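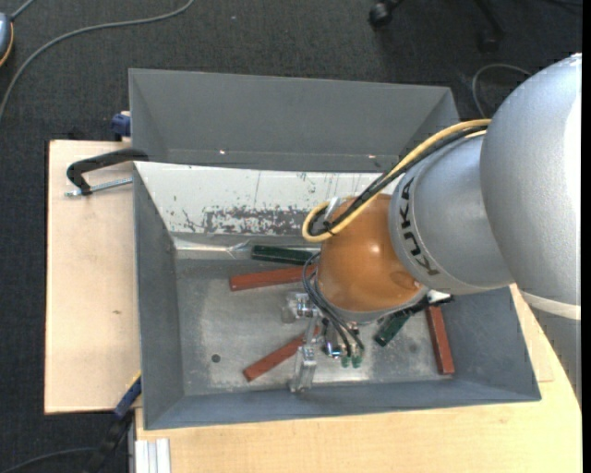
Tralley Grasp Recorder: two months with a bin and some coloured bars

Reviewed by Wakana Iwasaki, 5 September 2019

Tralley sells the Grasp Recorder as software that lets an arm teach itself to pick things out of a bin. You supply the arm, the gripper, the bin and the patience. We supplied a KUKA, a grey metal bin clamped to a table, and a handful of green and reddish-brown bars of the sort a toddler would have sorted by lunchtime.

Setting up

The manual says 59 minutes. It took us two days, most of it spent on gripper settings, which live in three different menus. Clamp your bin down before you do anything else. The manual mentions this on page 8, after the first motion test.

Collecting

Once it runs, it's rather good. The recorder picks a spot, sends the arm in, logs the attempt and marks it as a grasp or a miss. We got about 200 attempts on a decent day. Early ones are mostly misses, and you do need those in the set, however much it feels like paying someone to drop things.

Bars up against the wall are the sore point. The fingers want room either side, so the recorder quietly prefers the middle of the floor and your examples come out lopsided. Xinyi Fu wrote a short script to force more tries at the edges. Tralley should have done that.

Labels and export

Automatic labels are mostly right. It will call a bar held by one corner a success, so check a batch by hand. Export is plain files in sensible folders, and I could have wept. Mandik's rival package still wants its own viewer.

Verdict

8 out of 10. I'd buy it again, and I'd hide the manual.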